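Measuring where a two-arm setup loses precision

The Drastdale manipulation group has spent the year on one narrow question: how far a block ends up from where a policy meant to put it. We spoke with the group's lead engineer in November about the method, called Ledesma, and what it found.

The work surface is a printed sheet on a white table, with one arm on either side. "The sheet is our ruler," the engineer said. "You can argue with a pose estimate. It's harder to argue with a printed line."
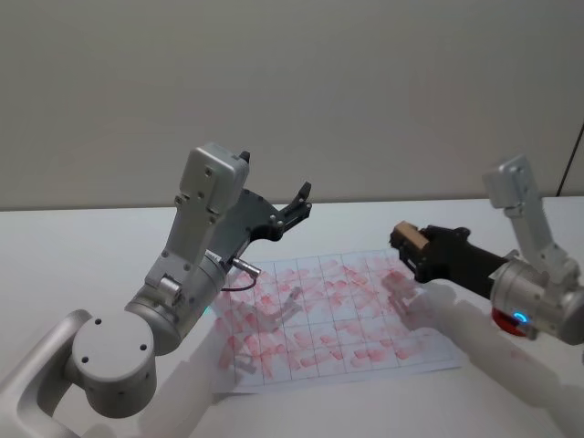 The gridded sheet between the two arms, with a block held in the right gripper.

The group logged 2,008 placements and discarded eight for timing faults, leaving 2,000 for analysis. Each was scored twice, once by an overhead tracker from Plostix and once by hand against the sheet. Median disagreement between the two was 2 mm.

"We expected the error to come from the release," the engineer said. "Most of it was already there before the fingers opened." In single-arm trials the offset stayed nearly constant. With both arms over the sheet it grew to 4 mm, mainly along the axis between the bases.

The wrist cameras were added to separate calibration drift from grasp slip. Their images are matched to the joint log by Kikell, the group's own alignment tool.

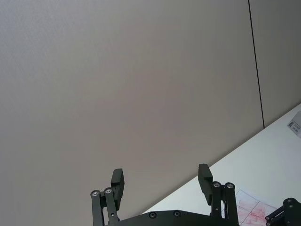 Wrist camera view past the open fingers, with the table edge at a slant.

"A wrist view is poor for absolute position," the engineer said. "For relative motion between finger and object it does well - provided the clocks agree."

The current result covers rectangular blocks only. Round parts are next, and the engineer expects the hand scoring to get slower.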